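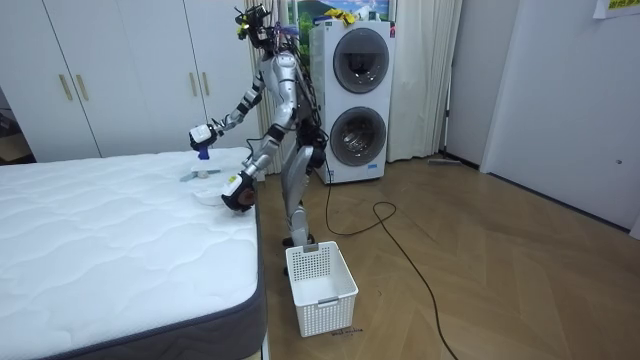

Issue 24

Filed under: Out & About / Bags & Sports Gear
5 min read

So I finally got to go to the Brostora open day in August, after missing it the last two summers, and I came home with sore feet and a tote full of fabric scraps. If you've bought a drawstring bag for a kid's soccer team in the last few years there's a fair chance it was sewn in this building, even if it had somebody else's name on it.

The plant is on the edge of Ellery, past the feed store, and the parking is terrible. Get there before 9 a.m. if you go. I didn't, and walked from the overflow lot by the creek.

They take you through in groups, and ours started at the cutting tables. The mesh comes in on huge rolls and gets laid out in layers, up to 80 at a time, before the blade goes through the whole stack. I had always pictured somebody with scissors! It's loud, and you get foam earplugs at the door that don't stay in (bring your own if you have small ears like me).

Next was sewing, my favorite part by a mile. Each operator does one seam and passes the bag along, and the woman on the drawcord channel was so fast I couldn't follow her hands. I asked our guide what goes wrong most often and she said the cord grommets, no question. If the hole is punched a hair too close to the edge, it rips the first time a kid swings the bag around by the string. Which they all do. Mine certainly did.

They had a bin of returns out for us to paw through, and I wish every store did that. Most had blown out at the bottom corners, and a couple had cleat holes clean through the side.
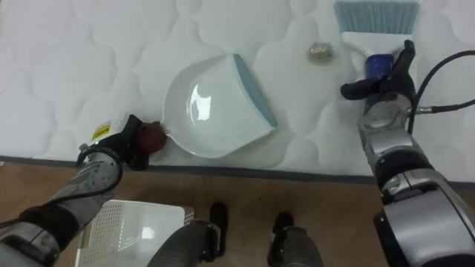
The newer ones get a double layer down there plus a stiff base, and they let us drop a basketball into an old one and a new one from the top of a stepladder. Not very scientific, but a lot of fun, and the kids in our group wanted to do it all morning.

Neronora, the company that supplies the cord, had a table in the lunchroom with sample cards. I liked the flat braid better than the round stuff because it doesn't dig into your shoulders, but apparently it costs more and most teams won't pay for it. Fumero was there too with shoe bags and a wet/dry duffel that I'm still thinking about. The zipper was lovely. The price was not.

Lunch was hot dogs and a pretty good slaw. They told us 581 people had signed up for the day, and I think most of them were ahead of me in line for mustard.

The seconds sale is in the loading bay at the end, cash only. I got two ball bags with crooked logos and a backpack in a green I can only call pond. Check the straps before you pay, no returns on those.

Want the next issue in your inbox? Enter your email to subscribe. We use cookies to remember your preferences. Accept / Manage settings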